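Kindness by the Bus Stop

The Dukuleck Street hall doesn't look like much from the road, but come past at four on a winter afternoon and you'll hear it before you see it. Since June, the kids of Gevamier have been running their own anti-bullying club in there, and it's the best thing to happen in our suburb in years!

It began with a Year 8 student who was being picked on for the way he talked. His classmates started waiting with him at the bus stop – three of them at first, then almost 20.

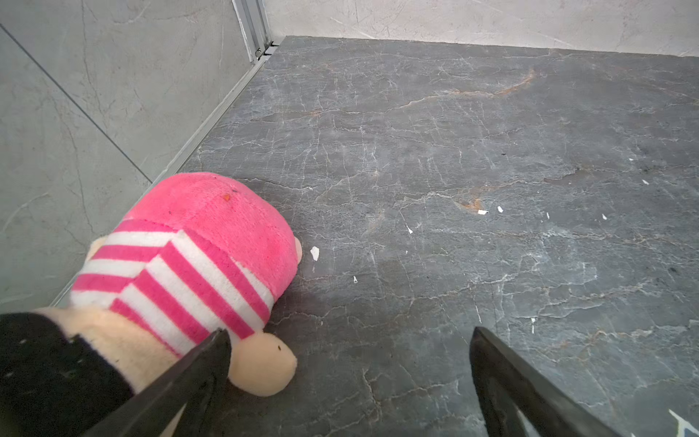

Soft toy in pink and white stripes.

What I love is how little fuss they make. There's no pledge to sign and no badge. They learn how to sit beside someone, how to change the subject when a group chat turns nasty, and when to bring in an adult. Brirkier High has given them the library at lunch, and the Wendt Road primary wants a junior version next term.

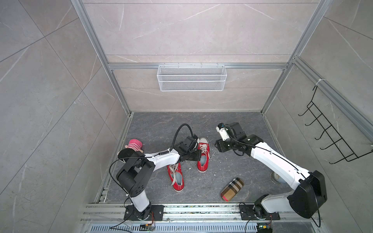
The older ones write short letters to new arrivals too, telling them which tables are friendly and who to find if the first week goes badly. I read 23 of them in one sitting and had to go and put the kettle on (twice).

Parents have noticed the change at home as well, and quite a few have asked how they can help.

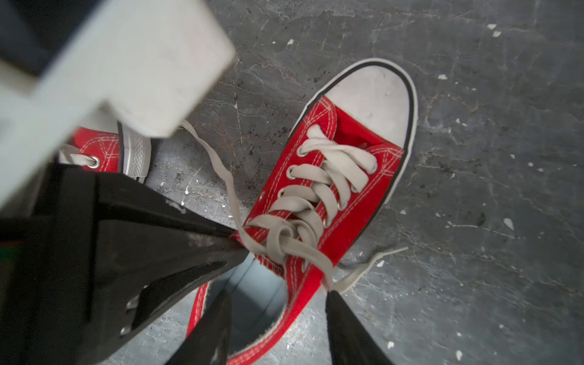 My daughter used to eat lunch in the toilets, one mum wrote to us, and now she's the one saving seats for other kids. She'd like to see the club in every school along the bus line, and she's already written to two principals.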